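Getanstead
@getanstead
14 Aug 2019

1/ A few people asked how we teach a robot to pick things up without writing code for each object. Short version: a person does the job by hand, many times, and the robot learns from the recordings. Longer version in this thread.

2/ There are two ways we do it. One is remote control. You sit at a second set of arms and the robot copies what you do. The other is hand-held grippers. You carry the same jaws the robot has, one in each hand, and do the task yourself.

3/ I did remote control for most of April on the Starneck bench. It is slow. There's a small delay between your hand and the arm, and you can't feel when the jaw has closed. I got 60 usable runs on a good day and my neck was sore after every one of them.

4/ The hand grippers are quicker because your own arms do the reaching. You also feel the weight of the thing. The catch is that you can do moves the robot arm can't, like tucking an elbow in. Those runs look fine and then fail when the robot tries them.

5/ So the first rule is to move like the arm moves. Elbows out, no leaning over the tray, no flicking the wrist. New people forget this after ten minutes. I still forget it.

6/ Second rule: don't fix a mistake off camera. If you drop a plum, pick it up again with the gripper and carry on. Recovering from a drop is useful to learn. A hand coming in from the side and putting it back is not, and that run goes in the bin.

7/ Third rule: change the setup. We had 700 runs on one grey table and the Climcombe arm was very good at that one grey table. Move it next to a window and it missed by a couple of centimetres. Now we use floors, benches, beds, whatever is there.

8/ Round fruit is harder than it looks. Come down too far to one side and it rolls away from the pad. Squeeze late and it pops out. I go straight down, pause, close, pause again, then lift. The pauses feel silly but they make the recording easier to cut up afterwards.

9/ Target for the fruit and veg set is 3000 runs. The Kubiak pads wear smooth with use, so we check them before each session and swap them when they start to slip -- a worn pad teaches you to squeeze too hard.

10/ Fruit run, both grippers in use. Orange ball between the blue pads, the other jaw on its way to the apple.

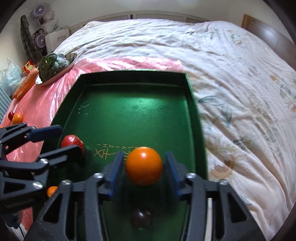 11/ Next thread: how we sort the good runs from the bad ones, and why I now throw out the first 7 of every session.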